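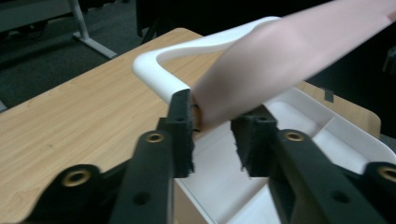
Tray work with the gripper, one of the Saturday takes.

The count on the tray task passed 2420 this week. The goal is 3000, so the end is in sight, and I wanted to write down how the collecting has gone before I forget the details.

For anyone new to this blog, the project is called Torelora. It's a policy that is supposed to learn tidying jobs on a tabletop from examples. I don't drive a robot to get the examples. I hold the gripper in my hand, do the task myself, and the camera on it records what the fingers see. Later the same kind of fingers go on an arm, and the model tries to produce the motions I made.

The tray is a white plastic organizer with low walls, dividers and a handle that arches over the top. I picked it for the handle. Without one, every approach comes from straight above and the examples all look alike. With one, you have to decide which side to come in from, and the handle hides part of the tray on the way. My early takes all came in from the left because that's easier on my wrist. I trained on the first 200 of those and the policy would only go left, even when that meant running into the handle. I've been mixing the sides on purpose ever since, and I keep a tally on paper so I don't drift back.

The fingers have changed too. The plastic ones were too slick on their own, so the inner faces now have black foam pads. They grip much better. They also fray. The edge gets fuzzy after a long session, and I went back and forth on whether to replace the pads every time or let the wear show up in the data. I'm letting it show up. The arm is going to have worn pads most of its life.

The thing I underestimated was speed. When I started I moved at the pace I'd use with my own hand, and anything I was moving turned into a smear on the video. The long pink piece is the worst for this - it's wide and flat, and a small turn of the wrist swings the far end a long way. Some blur is fine. If the whole approach is blurred, the take is no use to me. I now slow down for the last part of the reach and wait a beat before closing. It feels silly, but the throwaway pile has gotten a lot smaller.

I threw out 22 takes from the last batch. Most were the blur problem. A few were me bumping the tray and then nudging it back with a finger, which is a habit I don't want the model to pick up. Real recoveries I keep. If I miss a grasp, back off and try again, that stays in, and it gets a tag so I can find it later.

Lighting is still an open question. I've been working in the evening with the far side of the room dark, and the white plastic stands out very clearly against it. That makes for tidy video, but I doubt it will hold up in a bright room. The plan for the remaining takes is to do half of them in the morning with the blinds up. I may also move the table, so that the carpet and the other desk don't end up as landmarks the model leans on.

Labeling is done in Mekano, a small tool I wrote last winter that shows the start and end of each take side by side and lets me mark it with one key. It crashes if you go back more than one take. I should fix that and probably won't until this set is finished.

Next is the training run, then a trip over to Jestinbridge, where the arm is. I get one afternoon on it. I'd like to test the right-side approach first, since that's where the old version failed every time, and then the pink piece if there's time left. I'll post the results either way.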